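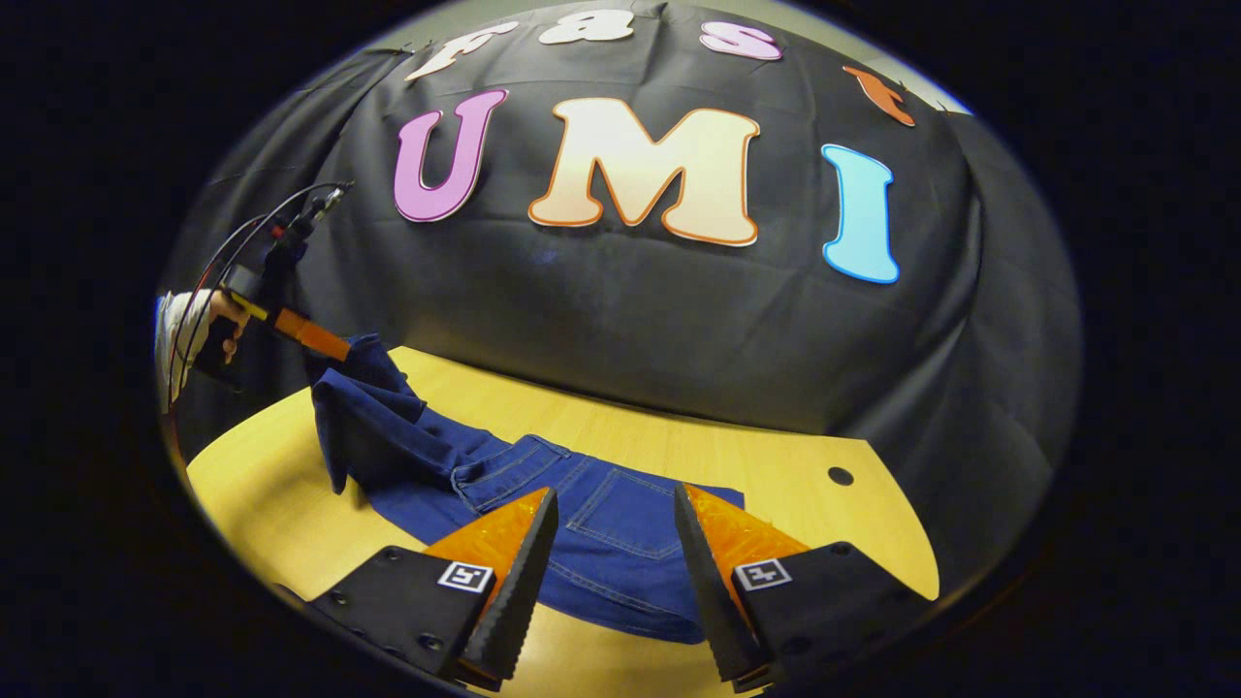
*Cut-out letters on black fabric, two rows of them.*

I have been hanging letters on fabric for longer than I care to add up (birthdays, bake sales, one very soggy retirement party), and for most of that time I used whatever tape was in the kitchen drawer. Then in February my friend Kelly Sampaio handed me a box of Cirnis fabric dots and told me to stop complaining and try them. So I did, and I have opinions!

The box holds 200 dots on little peel-off sheets, and they come in one size, a bit smaller than a dime. They are tacky on both sides, and the side that goes on the cloth has a slightly rougher feel to it. You press, count to 11 (the leaflet really does say 11, and I have no idea why), and let go.

On cotton they are wonderful. I put up a whole welcome banner for our spring sing-along in Prorkavdale, heavy card letters and all, and went home feeling very pleased with myself. When I came back the next morning every letter was still where I left it, even the W, which was my biggest and had four dots on the back. On felt they do nearly as well. Velvet is another story - they pull at the pile and leave a shiny little circle that I had to steam out with the kettle, muttering the whole time.

Taking them off is where you need some patience. Go slowly and roll the dot with your thumb, starting from one side. If you yank, you will lose the top layer of your card, and I lost a very nice yellow G that way before I learned. Foam letters come away clean no matter how rough you are.

I also tried the Hurkano clear strips, which cost less and are fine for paper, but they let go of anything thicker by suppertime. Chathurika Dewan swears by plain safety pins and I can't argue with her results, though I do not have her nerves or her fingers.

My one real grumble is the backing paper. It splits in two when you peel it, and you end up with tiny curls of it stuck to your sleeves and the dog. I would still buy another box, and I have 4 sheets left from this one, so I may do the porch next.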